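Notebook, bathroom cleaning trials, Norkcombe flat
09/08/2026

Toilet routine, second pass

OK, so the small bathroom at Norkcombe is the one I've been putting off, and now I can see why! It's a tight little room, tiled in beige marble pattern wherever you look, with the curved shower on one side and the toilet wedged in at the back. I wanted to write down the order of jobs before I forget it, as the Joshi sheet we've been using was made for a plain toilet with a plain seat and it skips half of what this one needs.

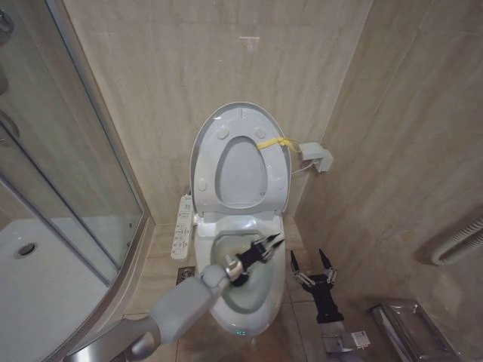
The Joshi sheet says "lift seat, clean bowl, wipe rim, close," and that's the lot. I'd split the first bit in two and give the underside its own line. Look at the lid on this model, with four round bumpers and that deep oval recess in the middle. Every bumper has an edge for grime to sit against, so it wants a folded cloth run round each one, and then the recess. After that there's the hinge block across the back of the bowl (smooth on top, thank goodness), and I'd do that before the brush comes anywhere near it. Spray goes on the cloth and never straight on the seat, same as we agreed in January for anything with a plug on it. The Tillel cloths are fine for this. The Prunik ones shed, and I'm not picking blue fluff out of a hinge again.

Bowl next. Cleaner under the rim, leave it 9 minutes (the sheet says 2, which I think is stingy), then brush from the rim downward and finish at the waterline. I like keeping the handle low and working at a slant, the way it's angled down into the bowl in the shot below, because you get under the front lip without splashing the seat. Let the brush drip over the bowl for a bit before it travels anywhere! 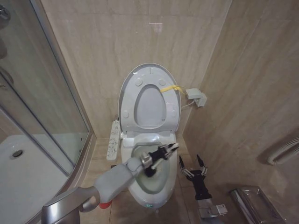 Controls and floor

Control panel is on the left, down at seat level, rows of little buttons. Barely damp cloth, wipe along the rows, and switch the seat off first or you WILL get sprayed (ask me how I know). Adapter box on the right wall gets a dry cloth only, and go gently with the cable.

Floor last, working from the back corner out. Base of the toilet, both sides, then round the drain.

Still to do: retype the sheet with the underside as its own step, order more Tillel cloths, find out if the towel warmer has an off switch.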